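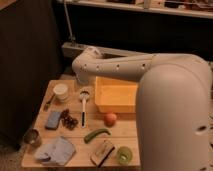 Feb 19, 2019. Undix student project, tidy-the-table task

Ottilie wants a notebook entry before the March review, so this is mine. I still think the task is badly posed.

The handout says the arm should "clear the table of household items". Clear it to where? The Odoi group read it as everything into the bin. Our group read it as food in the bin, everything else left alone. Both got full marks on the plan, which tells me the marking scheme wants looking at.

Object list as agreed: sponge, cloth, cups, cucumber, grapes, the brush thing, spoon. I asked again for the cloth to come off the list. Overruled. Fine, but I want it written down that a folded cloth has no sensible grasp point in the Skillov planner. It treats the cloth as a box. It treats the grapes as a box too, one lump, and I don't believe any success figure that counts "moved the lump" as a pass.

About the training runs. The students are pleased with 644 recorded moves. I went through the log and a good many are the same sponge, from the same side, with the arm starting in the same pose. I'd swap 900 of those for 5 good starting positions and somebody shuffling the table in between.
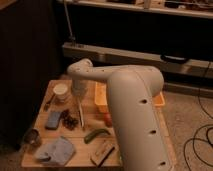
The other thing I keep coming back to is reach. The base is so close to the table that anything near it has to be picked with the elbow folded up, and the planner in Humero doesn't like that. It gives no warning, just picks something easier. If you only read the summary page you would think it had chosen well. Danzer says this will sort itself out with more data. I doubt it, and I'd like to see one run with the table pulled back before we argue any further.

To do:
Write down what "clear" means, in one sentence, and get both groups to sign it.
3 runs per object with the start pose changed each time.
Score grapes separately.
Log the skipped objects as failures. At present they are simply missing from the sheet.
Ask who changed the speed limit, and put it back.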